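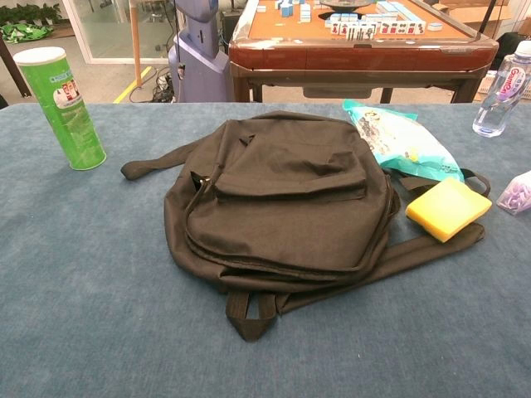
A backpack, a sponge, snacks and a water bottle set out on blue cloth at the Stenura collection floor in Clamville.

CLAMVILLE, 2021-08-07 - Stenura today opened its first set of recordings of everyday handling tasks to outside research groups. The set, called Osman, holds 1115 recordings of people packing bags, moving groceries and putting small things away. It is meant as practice material for systems that learn by copying people.

We would ask readers to keep their expectations low. Plenty of companies have announced that enough examples will give the world a household robot. We have seen no proof of that, and Osman does not supply any. A system that has watched a backpack being packed many times may still fail with a bag it has never met. Soft straps and shiny snack wrappers are hard to handle, and more footage may not fix it.

Of the full set, 200 recordings were held back for testing. Another 7 were dropped when reviewers could not agree on what task was being done. Stenura has not yet trained a system on Osman that it would be willing to show in public, and no such showing is planned.

Brundach, which checks the task labels, will publish its list of errors in December, including those Stenura disputes.

Research groups may request access through the Stenura office in Clamville. Requests are answered within three weeks. Osman is not offered for use in finished products.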